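# Hand-held gripper fault: frequently asked questions

**What has happened?**

In August, the Histanance support office confirmed a fault in the hand-held gripper issued to home recording sites. On affected units, one finger may fail to open fully when the trigger is released. Objects can be held longer than the user intends, and a fingertip may be pinched between the pads.

**Which units are affected?**

All units assembled at the Grallimby workshop are covered by this notice. Units assembled at Wender use a different return spring and are not affected. The workshop name is printed inside the battery cover.

**Has anyone been hurt?**

Two users reported a bruised finger. Neither required medical treatment.

**What is the cause?**

The inquiry, led by Ayuba Adjei, found that the return spring loses tension with use. The fault did not appear in units with fewer than 1000 closing cycles. The maintenance schedule called for a first inspection at 2000 cycles, and this was too late.

**May I continue to use my gripper?**

Only if it passes the release check. Close the fingers, let go of the trigger and confirm that both return to the fully open position. Repeat the check after every 45 minutes of use. A unit that fails once must be switched off and set aside.

**Are some tasks more likely to show the fault?**

Yes. Most reports concern sorting and packing tasks carried out on beds and other soft surfaces, where users tend to press down and the finger joints take a sideways load.

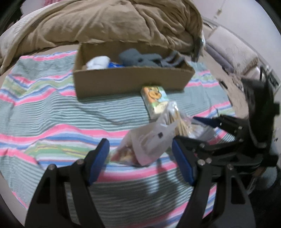 Thin plastic wrapping is a further concern, as it can be drawn into the joint of a finger that is slow to open. Switch the unit off before pulling any material free.

**How do I obtain a replacement spring?**

Apply to the Igwe service desk, quoting the serial number of the unit. Users should not fit the spring themselves.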